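Joltimberg, 25/03/2018

**FOR IMMEDIATE RELEASE**

# Oltach puts its hat stands on sale, and keeps the claims short

Oltach, the small shop-fitting maker based in Joltimberg, today opens orders for the Balbridge, a display stand for caps and hats with a head on top and a pedestal underneath. It will be sold to hat shops, market traders, theater wardrobes and anyone at home with more caps than hooks.

We have read plenty of announcements for storage products, and we have written a few we regret. They tend to promise a calmer hallway, a better morning and sometimes a better person. The Balbridge is a head on a post. You put a hat on it, and the hat stays where you left it until somebody takes it off.

## Does a cap need a stand?

Most don't. A cap that gets worn every day is fine on a nail or the back of a chair, and we would sooner say so now than take returns in the spring. The case for a stand is narrower than our own industry likes to admit. It comes down to caps that sit for weeks between wearings, caps that are for sale, and caps whose crown has started to cave in at the front from being stacked.

Stacking is the usual advice. Fold the back half into the front half, nest one cap inside the next, line them up on a shelf. It saves a great deal of room. It also leaves a crease across the crown, and in our experience the crease is easier to put in than to get out. Steam helps with cotton. With a stiffened front panel, we have had mixed results and won't pretend otherwise.

We are also doubtful about the plastic inserts sold to hold a crown up from inside. They work on a shelf. They do nothing for a shop window, where a customer wants to see how the brim sits and how deep the cap comes down at the back.

## What we tried

In February, Oltach set up a store room with 200 caps and hats, most of them ordinary six-panel baseball caps with an adjustable back. Half went on stands and half went into the folded stacks described above. They were left alone for the rest of the month.

The caps on stands came off looking much as they went on. The stacked ones had creases. We don't think this will surprise anyone, and we don't offer it as science. There was one room, one batch of caps, and the people judging the creases were the people selling the stands. Buyers should give it whatever weight they think that deserves.

A few things did come out of the month that we had not planned for:

- Caps left at the tightest setting rode up and tilted. They sat better with the strap let out by a notch or two.
- Dust settles on the top of the crown faster than on the sides, and pale colors show it first. A stand does not fix this. A soft brush does.
- Knit hats stretched. We no longer recommend the stand for storing anything knitted, though it is fine for a day in a window.
- Wide straw brims knocked into each other when the stands were placed too close together. Leave more space than looks necessary.

## Putting a cap on properly

Retailers often ask for a method, and the one we print on the card in the box is not complicated. Open the strap first. Hold the cap with one hand at the back by the strap and the other at the brim, then lower it over the head from above and settle the front before the back. Pulling it down by the brim alone bends the brim, a little each time.

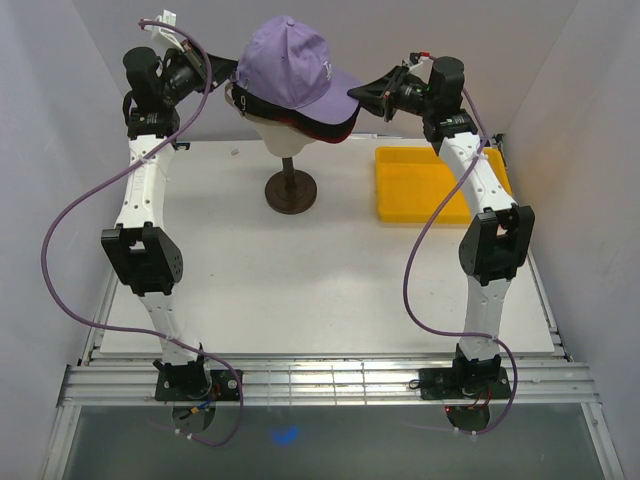 Once the cap is down, check that the button is centered on top and that the brim is level, then tighten the strap only enough to stop the cap from turning. If there is a logo to one side of the front, turn the whole stand to show it. People tend to twist the cap on the head instead, and then the brim and the face disagree, and the display looks wrong in a way customers notice without knowing why.

Taking the cap off is the same job backward. Loosen, lift from the back, and keep a hand under the brim.

## About those reviews

An earlier version of the stand was sold through Schumacher, our trade distributor, under a plain stock number. Schumacher shipped 661 of them and passed on the comments. Many were kind. The most common complaint was that the head was a little small for deep-crowned caps, and that complaint was fair. The Balbridge has a slightly fuller head. We believe this solves the problem for most caps, but we have not tried every cap and neither has anyone else.

The second complaint was that the base took up too much shelf. We looked at a narrower base and dropped it. Narrow stands fall over — usually with the expensive hat on them — and we would rather lose the sale.

Some buyers asked for a version with storage in the pedestal, for brushes and pins and so on. We made one. It was awkward to open with a hat in place, and it will not be offered.

## Orders and supply

The first run is 597 stands. They are sold singly or in cartons of 6, and cartons can be split between shops under the same account. Schumacher will continue to handle trade orders. Private customers can buy from the Oltach counter in Joltimberg, where the stand can be tried with a hat brought from home. We suggest doing that before buying a carton.

Stands that arrive marked or unsteady will be replaced. Stands that turn out to be more than a customer needed can be sent back unused in the original box, and we ask for a line or two about why.

A second run will depend on how the first one sells. There is no waiting list and no early price, and we have no plans to announce a shortage.

## About Oltach

Oltach makes small display and storage fittings for clothing shops, including hat stands, glove forms and scarf rails. All of its products are designed and packed in Joltimberg.

**Press contact:** Oltach press desk, Joltimberg. Sample stands are available on loan to trade and consumer titles. Please return them, including the card.

**Trade orders:** Schumacher, quoting "Balbridge" and the number of cartons.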